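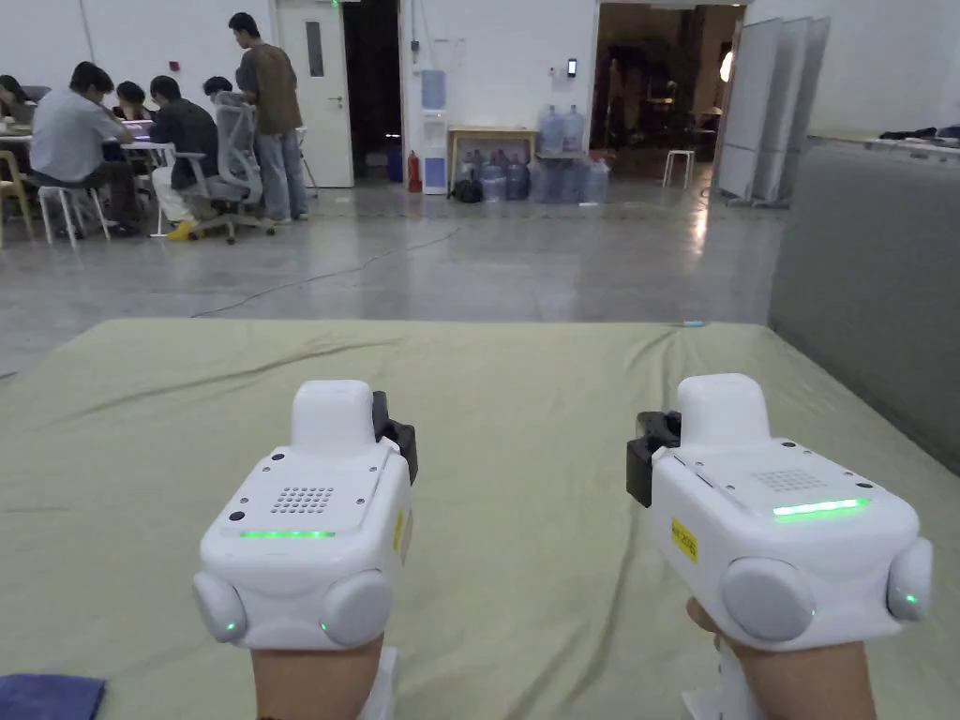 Print this page
E-mail this page

KURKDALE HALL – BEDDING AND ROOM GROUP
Minutes of the meeting held 23 October 2024

Present: Pornthip Sombatkul (chair), Bogdan Grecu (minutes), four other members. Apologies from the Drosedthorpe branch.

1. Minutes of the September meeting
Agreed with one correction. Under item 4, "sheets" should read "sheets and mattress covers".

2. Sheets and covers
Pornthip said the bed is being left unmade between sessions and people are starting on a wrinkled sheet. The sage-green sheet creases badly. After some discussion it was agreed to smooth the sheet out to all four corners before anything is folded on it. Folded clothes are to go on the shelves at the end and should not stay on the mattress.

Bogdan has a price of $339 for a set of new sheets from Gukumwood. Members felt this was high. He will ask about a smaller set and bring the answer next time.

3. Loose clothing on the bed
Blue items were discussed at some length. They get dropped on the bed in a heap and the next person does not know if they have been dealt with or are still waiting.

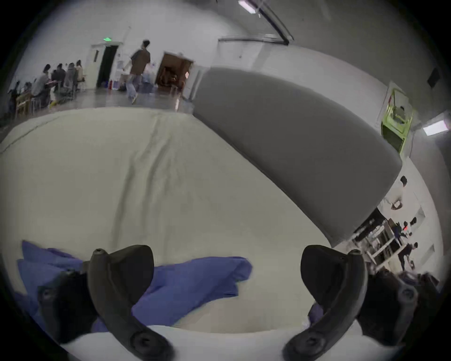
Two ways of handling this were put forward. One was a basket at the foot of the bed for anything still to be folded. The other was to finish each piece before picking up the next. The second was preferred – it costs nothing. The basket can be looked at again if it does not work.

4. Headboard and cushions
The gray padding picks up lint. Pornthip will go over it with a brush once a week. White cushions are to be kept clear of dark fabric until the navy pieces have been washed on their own. One member asked if the Moldovan blanket could come back out for the winter. Agreed, if it is aired first.

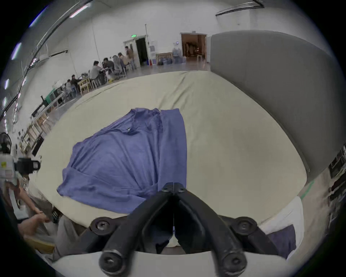
5. Shelves and floor
The shelving needs sorting. Bogdan offered to label the shelves and was given up to $100 for labels and bins. Cables on the floor should be run along the wall where they will reach – carried over from September, still not done.

6. Money
Balance $300 before the spending under item 5. No bills outstanding.

7. Any other business
Room 11 key has been returned.

Next meeting to be set by e-mail.

Print this page | E-mail this page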